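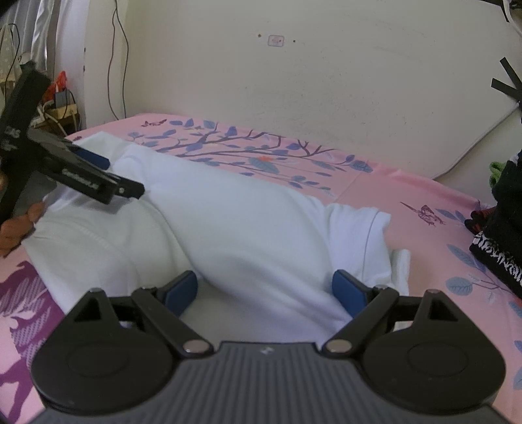 The Long Soak: What I Learned About Sleep in a Town That Goes to Bed at Nine

I have never been good at sleeping. My mother likes to tell people I gave up naps at 14 months and never looked back, and she tells it with the face of a woman who still holds a grudge. So when a friend offered me her spare room in Skitham for most of July, I said yes for the sea air and the cheap rent, and didn't give a thought to the nights.

Skitham goes to bed at nine. I mean the whole place! The bakery is dark by six, the pub on the harbor road rings its bell a little after eight, and by the time I'd normally be thinking about dinner the only thing moving on the main street is a fat gray cat. My first evening I walked up and down looking for a cup of coffee, gave up, and went back to lie on the bed with my shoes on and read the news on my phone until two in the morning. Old habits.

It was Nnamdi Amadi who set me straight. He runs the little bedding shop halfway up the hill, and he has been selling sheets and pillows to this coast for 32 years. I'd gone in for a second pillow. I came out an hour later with the pillow, a cotton sheet and a long list of opinions.

"People spend 600 dollars on a mattress and then sleep on a sheet they hate," he told me, rubbing the corner of a pillowcase between his fingers like a man checking a banknote. "The mattress, you forget. The sheet is what touches you."

He has a thing about heat. Most of us, he thinks, are simply too warm at night and blame everything else for it – our jobs, our phones, our husbands. His answer is plain cotton, washed so many times it's gone soft, and a window open as wide as you can stand. No fancy weaves. He is rude about satin (I won't print what he said about satin). And he wants you to take off the heavy blanket, fold it at your feet and only pull it up when you wake up cold, which he says you mostly won't.

I did wake up cold, the first night. But I also slept until five, and for me that's practically a coma.

Color was another of his subjects. I'd always assumed bedrooms should be white, like in hotels, and he waved that off. He likes a color you'd be glad to see when you're tired. Yellow for children, blue if you worry, pink for anyone who's had a long year. I have no idea if there's anything behind it and I suspect he makes it up as he goes, but I can report that after a long year I'm on the side of pink.

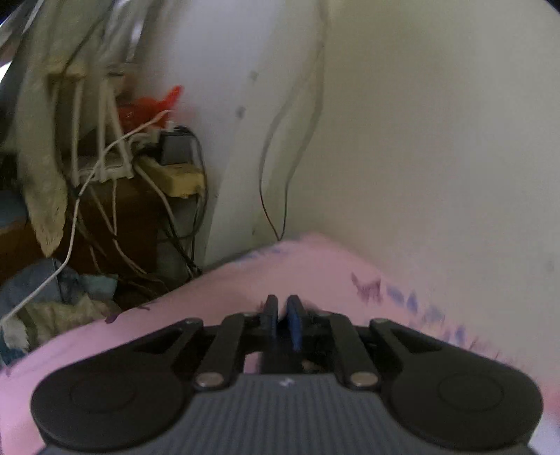
Pink against a plain wall, for anyone who's had a long year.

The following week I took the bus over to Illby, which is smaller again and even sleepier, to visit the Pilkington bathhouse. It has two pools, one hot and one frankly horrible, and the locals go in the early evening, sit up to their necks for a while and then walk home in their robes. Right down the street, in robes! A woman with wet hair stopped to ask me if I was lost. I said I was waiting for the bus and she told me I'd missed it, so I went back in and sat in the hot pool again.

I don't want to oversell a hot bath. You know about hot baths. What I noticed was how early everyone started getting ready for bed, and how little fuss they made over it. At home I treat bedtime like a train I might still catch if I run. In Illby they're on the platform with a sandwich, half an hour ahead.

By my third week I'd stopped taking the phone upstairs. I was reading an awful detective novel called Flonditgate that somebody had left on the kitchen shelf, two pages at a time, and I still couldn't tell you who did it. I'd get as far as the vicar finding the glove and then it was morning and the gulls were yelling.

I've been back in the city for a while now. There's a bar under my window and the trucks start at four, so no, I'm not sleeping the way I did up there. But I bought the cotton sheets, two sets, and I wash them more than they need. I eat dinner earlier. Nnamdi mailed me a pillowcase with a note telling me to throw out the old one, and I did, after a day or two of thinking about it. Last night I was out by ten thirty, with the window open and the blanket down by my feet.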